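Informe del proyecto de taller: un juego de extractores para tornillos redondeados

Empiezo por el motivo, que es bastante tonto. El coche de Ecaterina Preda, mi compañera de grupo, llevaba meses con el tapón del cárter destrozado, redondo como una moneda, y cada vez que alguien intentaba sacarlo lo dejaba un poco peor. Cuando Emilian Văduva, nuestro tutor, pidió temas para el proyecto, levanté la mano casi sin pensar (¡y me lo aprobó!).

Qué queríamos probar

La idea era comparar 2 formas de estría interior para vasos extractores: la espiral de toda la vida y una recta con los flancos inclinados, que dibujó Natsumi Kobori en el ordenador de su casa. A la primera la llamamos Mora y a la segunda Zanitz, por no andar diciendo «el uno» y «el otro» todo el rato. Las dos en acero al cromo-molibdeno, con entrada de media pulgada y templadas en el horno del taller, que va a su ritmo y nos obligó a repetir una tanda entera.

Cómo lo hicimos

Limamos las cabezas de un montón de tornillos hasta dejarlas sin aristas, los apretamos en un bloque de acero y fuimos tirando con la llave dinamométrica. Apunté el par en el que cada vaso empezaba a resbalar. Liviu Grecu sujetaba el bloque y se quejaba, con razón, porque el tornillo de banco también patinaba.

Las tablas las pasé a limpio en casa durante diciembre, casi siempre después de cenar y con el cuaderno lleno de grasa. Tardé muchísimo más de lo que pensaba: mi letra de taller no la entiendo ni yo.
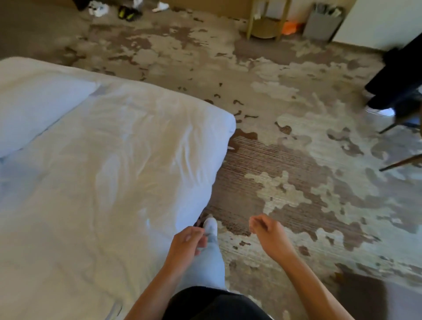
Resultados

El Mora agarró enseguida, pero se quedó clavado en la cabeza del tornillo y luego hubo que sacarlo a golpes. El Zanitz necesitaba un par de martillazos para entrar y a cambio salía limpio. En par máximo ganó el Mora, con casi 700 Nm en la mejor prueba; el Zanitz se quedó bastante por debajo, aunque para un tapón de cárter sobra.

Lo que cambiaría

Mediría la dureza antes de cada ensayo y haría más vasos de repuesto, porque rompimos uno el primer día y fuimos justos hasta el final. También pediría un banco mejor atornillado al suelo. El tapón de Ecaterina salió con el Zanitz, al segundo intento, y ya lleva uno nuevo.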